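FOR IMMEDIATE RELEASE
Wednesday, November 7, 2018

Serlow Opens Teaching Kit for Robot Arms to Outside Labs and Small Shops

Operators show the arm a job by hand or from a remote station; Imodico and Satti are the first outside users

FLALPORT - Serlow today opened orders for the Satti-tested version of its arm teaching kit, a set of hardware and software that lets a person show a robot arm how to pick up and put away small household and office items. The kit works in two ways. The operator can take hold of the arm and move it through the job, or can sit at a separate station and drive it with a handheld controller while watching the view from a small camera at the wrist.

In both cases the system records the position of each joint, the opening of the gripper and the wrist camera video, all on one clock. The recordings can be played back, trimmed, labeled and used to train a control program for the same arm.

"We wanted a person with no programming background to be able to sit down after lunch and have usable recordings by the end of the day," said Songül Aydoğan, head of product at Serlow. "Our first kit asked too much of people. There were too many windows open and too many things to start in the right order. This one has a pedal. You press it to start a recording and press it again to stop."

The kit was tried out over 90 working days at two outside sites. Imodico, which packs mail-order office supplies, used it for sorting returned goods. Satti, a training workshop for machine technicians, used it in an evening course. Operators at the two sites recorded floor pickups, bin sorting and shelf loading, and sent comments to Serlow at the end of each week.

Several changes came out of those comments. The controller grip is narrower, and the trigger now closes the gripper in proportion to how far it is pulled. Operators can also set a slower top speed for work close to the floor. Serlow moved the wrist camera back a short distance so that both fingertips stay in view during a grasp.

"Small items on a floor are harder than items on a table," said Barış Kocabaş, who ran the trial at Imodico. "The arm is reaching low, you are judging height from one camera, and a stapler does not sit the same way twice. New people went in too fast. After a few sessions they learned to stop over the item, line up the fingers and then go down."

Kocabaş said his group preferred the remote station for floor work and hand guiding for shelves, where the operator can stand next to the arm and feel when it is about to touch something.

Satti had 72 people through its course during the trial. Each student recorded the same set of pickups first by hand guiding and then from the remote station, and reviewed both with an instructor. Necati Dağdelen, who teaches the course, said the review step took longer than he had planned for. "They want to watch their own recordings," he said. "They see a wobble before the grasp and they ask to do it over. I let them, up to a point."

What the kit includes

Each kit contains one remote station with controller and foot pedal, one wrist camera with bracket and cable, a two-finger gripper with replaceable fingers, and a license for the recording software. Four pairs of spare fingers are packed with every order. The arm itself is not included. A list of supported arms is available from Serlow on request, along with mounting drawings for aluminum extrusion posts.

Recordings stay on the customer's own computer. Serlow does not collect them unless the customer signs a separate sharing agreement.

Availability

The first production run is 81 kits. Orders placed in November will ship from the Flalport plant in the order received. Schools and training workshops can ask for a loan unit in place of a purchase, with a deposit.

Kits from the earlier version can be upgraded. The camera bracket and the controller need to be swapped, and the rest of the hardware carries over. Kevser Baysal's service group will handle upgrades at Flalport or by mail.

About Serlow

Serlow designs and builds teaching equipment for robot arms. Its office, plant and test rooms are in Flalport.

Press contact: Remzi Çetinkaya, Serlow press office, Flalport

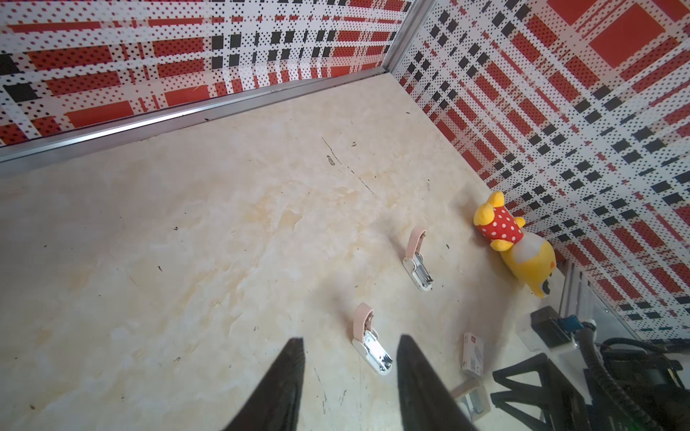

Wrist camera view of a floor pickup, with the gripper fingers near two small pink staplers.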